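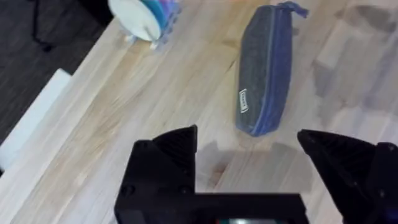

4. Pencil Cases and Small Writing Supplies

This section applies to all shared work tables in the Etidari study rooms. It replaces the sheet issued for Room 205 and takes effect on October 25, 2023. Plates, racks and other tableware are covered in Section 5.

4.1 Before filling a case

1. Place the case on the table with the zipper facing up and the pull within easy reach.
2. Open the zipper along its full length. Do not force a zipper that catches – work the fabric free first, then continue.
3. Remove everything from the case, including shavings and loose leads.
4. Check the lining and corners for holes. A case with a hole larger than a pencil tip is to be set aside for repair.

Note: Room numbers are written on the tag in permanent marker. Replace the tag when the number can no longer be read.

4.2 Filling the case

1. Sharpen the pencils over the waste bin and wipe the tips.
2. Insert long pencils first, all points facing the same end.
3. Add pens and markers with their caps firmly closed.
4. Place erasers and sharpeners last, near the opening.
5. Close the zipper. If the two sides do not meet without pulling, take out 3 items and try again.

Caution: Scissors and compasses are not to be stored in soft cases. Use the hard Bustitz box, order number 422.
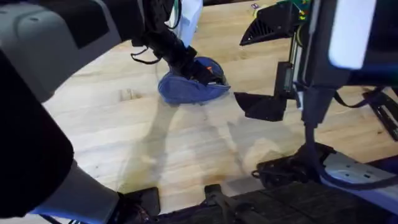

Can a fabric pouch be washed?
Most fabric pouches can be washed by hand in cool water with mild soap, once they have been emptied. Leave the pouch open to dry overnight before putting any pencils back.

4.3 Returning single pencils

Pencils left out at the end of a session are returned to a case before the table is wiped.

1. Hold the case open with one hand near the top edge.
2. Lower the pencil in at a slant, blunt end first, then turn it to match the others.
3. Pencils shorter than a finger go to the supply desk for exchange.
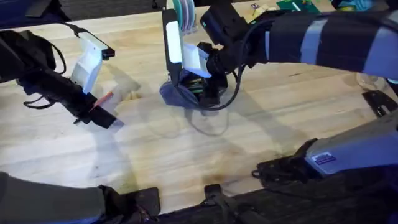 Figure 4-3. Red-orange pencil and soft blue container.

4.4 Marks on the table

Remove pencil marks with a white eraser, following the grain. For ink, use a damp cloth and a small amount of Fenov cleaner. Stains that remain are reported to Daranee Rungrueang at the supply desk – do not sand or scrape the wood. Refinishing is scheduled for November.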